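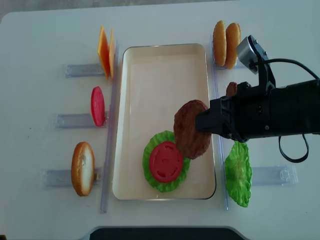
A gripper holds a toy burger patty over lettuce and tomato on the practice table in Pornport.

News > Business > Equipment and planning

Erance sets its robot budget in Pornport, and asks for more holders before a second arm

2020-06-21
12 comments | 30 shares

PORNPORT - The catering supplier Erance has decided how it will spend its first equipment budget for robots. The company will keep one arm for the coming budget year, will buy a larger stock of holders and spare gripper fingers, and will wait with the purchase of a second arm until the assembly work is better understood.

The plan was presented to the staff this week by Henk Wouters, who is responsible for equipment at the company. It follows a period of planning that began in February, when the management asked him to find out what a small automatic assembly station would cost to buy, to place and to keep in good order.

"The arm is the part that everybody wants to discuss," Mr. Wouters told this newspaper. "But when I put all the costs in one table, the arm was only one line of it. The small things take many lines."

The exercise chosen for the planning is a burger made of toy food. The pieces are bun halves, cheese slices, tomato slices, lettuce leaves and patties. They stand on edge in clear holders on both sides of a tray, and the burger is built in the tray, one layer on the other. Erance does not intend to sell burgers made in this way. The company prepares cold meals for canteens, and the toy pieces let it study the order of the work without using food.

According to the plan, the budget is divided into 3 parts. The first part is for the arm, the gripper and the wrist camera, together with the service contract. The second is for what Mr. Wouters calls the table: holders, rails, trays and the surface itself. The third is for hours, which means the time of the employees who prepare the pieces and put them back after each exercise.

It is the second part that has grown the most. The first version of the plan had one set of holders for each table. The new version has a complete reserve set, and also a small amount for changing the shape of the holders if a new product is added. The supplier Verschueren has made an offer for 93 holders, to be delivered in two shipments. Erance has accepted the first shipment and will decide on the second after the summer.

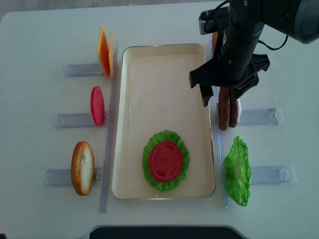

Tomato on lettuce in the tray, with patties, cheese and other toy pieces standing ready at the sides.

Mr. Wouters explained that the position of the pieces has a direct influence on the price. If a patty always stands in the same place and at the same angle, the gripper can be a simple one. If the pieces are delivered in a box, in any position, the company must pay for a more advanced camera and for much more programming. Erance compared both possibilities and chose the holders.

"We are not a large company, and we cannot buy two times," he said. "I prefer to spend money on a piece of plastic that I understand."

The second arm was the most discussed point. A part of the management wished to order it now, together with the first service contract, in order to receive a better price. Kolura, the firm that advises Erance on the project, recommended waiting. In its report Kolura writes that a second arm beside the same tray would need a wider table, another safety study and a new arrangement of the cables, and that none of these costs were in the original request. The management followed this advice. The price offered for the second arm stays valid for 12 months.

Also the question of leasing was studied. Leasing would make the monthly cost easier to foresee, but the contract that was offered did not permit Erance to change the gripper fingers by itself. As the fingers must be adapted to thin pieces like a slice of cheese and also to thicker ones like a bun half, the company considered this condition too strict and has chosen to buy.

For the employees nothing changes in the short term. The station will not be part of the production kitchen during this budget year. The plan reserves 30 hours of training for the people who will work with the station, and the first group has already been selected. Their representatives asked that the hours for cleaning and for refilling the holders be written in the plan as normal working time, and this was accepted.

There remain some open points. The plan does not yet say which surface will be used when real food comes on the table, and the toy pieces give no answer to this. Sauce, moisture and crumbs will need different holders, which can be washed at high temperature. Verschueren has been asked to send a price for these, but the offer has not been received. Mr. Wouters has therefore put a reserve in the budget and has marked it as uncertain.

The next review of the plan will take place in February. Erance will then compare the real costs with the budget and will decide on the second arm before the offer expires. Companies from the region that prepare a similar purchase can ask Erance for the empty version of its cost table, which will be sent free of charge.

12 comments | Share this article (30)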